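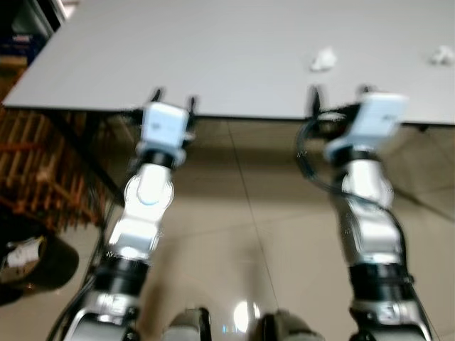

Bralus two-arm table clearing kit, worth it?

lprantl wrote:
Hello all, long post, sorry! We've had the Bralus kit on trial since January, with the stock light blue grippers, and I have to give an answer on buying it soon. Crumpled paper on a pale table is my test, and it does it nicely, if slowly. Out of 28 wads last night it missed 4. Does anyone run it every day?

GyulaF wrote:
Hi Luzius, good to see you here again. We do, and I'm fond of it, but please tie down that cable on the right arm before you do anything else. A loop like that caught on our table edge and I lost a whole afternoon to it.

nour_s wrote:
I'd have to disagree with the fondness, Gyula (sorry, dear!). The service plan is 3000 a year and they took ages to answer me. Puvoreck sells fingers that fit for a lot less, and they pinch thin tissue better too.

GyulaF wrote:
Well, they answered me the same morning, so maybe it depends who picks up. And the Puvoreck fingers wore out on us after almost 1000 picks.

lprantl wrote:
Thank you both, so kind. Cable ties are on the shopping list. Nour, which size of fingers did you order?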